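Subject: Re: [drolness-robotics] Fruit task, where are we up to?
From: Firdevs Ağca
To: drolness-robotics list

Hi all,

Sorry for the slow reply, I've been marking all week and only got back to the lab after tea last night. Thanks so much for asking, and please don't ever feel silly asking on the list. Half the club is probably wondering the same thing and being too polite to say so!

On the list, the first-years' rep wrote:

> Hi Firdevs, a few of us missed the last two meet-ups because of
> prac reports and we're a bit lost. Is the fruit tray still our main
> task for the Trestier Cup or have we gone back to the blocks? Also
> do we need to have done any coding before we come along, and is
> there still room on the labelling team?
> Cheers, and sorry if this was all covered already

Yes, the fruit is still our main task, and I'm very glad we stuck with it. The blocks were good for learning the basics, but they're all the same shape and they forgive you nearly anything. Fruit is another story. An avocado and a lime want quite different grips, and a banana that's gone spotty needs a much gentler squeeze than you'd think (ask me how I know). We've been working with the tray on the coffee table and the Franka reaching over from the side, going for one piece at a time.

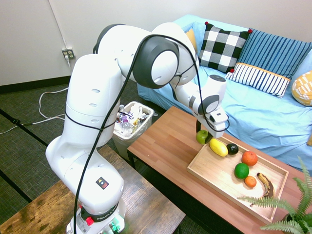
The arm over the tray, with the gripper down near the green apple.

The apple is our favourite first pick, being nice and round and firm, but the spot right at the near edge of the tray is a tricky one. Come in at the wrong angle and the fingers want to catch the raised side. Tapsell (our planner, for anyone new, named after the street the club started in) used to treat the tray as completely flat, so I've put the sides in properly. I've also dropped the approach speed for the last little bit. Please pull the latest version before you change anything, as I moved a few of the settings into their own file and I'd hate for you to lose an evening's work over it.

As for numbers, we have 3,592 labelled pictures of fruit now, which is a mighty effort from everyone. Another 600 are waiting to be checked, and 277 of those are mostly bananas at odd angles. So yes, there's loads of room on the labelling team! It's a good job to do with a cuppa and the radio on, and you can do it from home through Wimuvbridge. If you can't log in, send me your student email and I'll add you.

No coding needed beforehand, truly. If you'd like a head start, read the first two pages of the club notes and have a go at the simulator. For those who are already comfortable with Python, I'd love a hand with the logging, which fills up with over 300 lines for a single pick and is a misery to read.

The Cup is in July, and the rules let us choose the order of the fruit ourselves. My vote is apple, orange, lime and then the harder ones, but I'm open to being talked out of it, so reply here with your thoughts and we'll settle it at the next meet-up. We start at 5:30 pm, same room as before, and I'll bring a slice.

Warmly,
Firdevs

--
Drolness Student Robotics Club
To leave this list, reply with "unsubscribe" in the subject line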